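## Storing plastic farm animals: trays or bags?

**trellska_mum**

I'm sorting out the toy shelf before my sister's kids come to stay in February. We have a lot of small plastic farm animals and they end up all over the house. I used to keep them in zip bags, but the bags split. Now I'm trying one open tray per set.
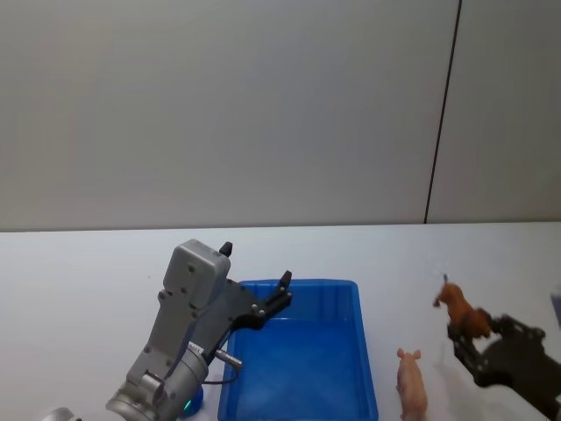
My main worry is depth. A deep bin means the kids dump the whole thing out to find one animal. With something like the blue tray, they can see what they have and put it back without help. The pig is the biggest problem in our house because everyone wants it, so it gets its own spot next to the tray until the others are put away. Does anyone else use trays, or should I go back to bags?

**kbaxter**

Bags. Trays slide off the shelf and then you're picking up animals from under the couch. I buy the heavy freezer kind and write the set name on them with a marker.

**Leonie W**

I disagree with Kane. My two never closed a bag once. We went to trays last year and cleanup got a lot shorter. Put a strip of shelf liner under them and they stay where they are.

**kbaxter**

Shelf liner is one more thing to buy. But fine, if it works for you.

**trellska_mum**

I have some liner left over from the kitchen, so I'll try that. I'm putting them away on their sides, no standing up. The legs catch on each other less.

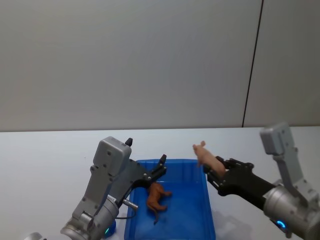
Do they need to be washed before they go into storage? Warm water with a little dish soap is enough, and let them dry all the way on a towel first, mostly for the ones that have a hole in the bottom.

**Agnes_B**

Agree on the drying. I put some away damp and they smelled awful by spring. I don't agree with one tray per set, though. Mine get mixed up within a day, so I sort by size.

**Leonie W**

By size would drive me crazy. Farm with farm, zoo with zoo.

**kbaxter**

Still bags.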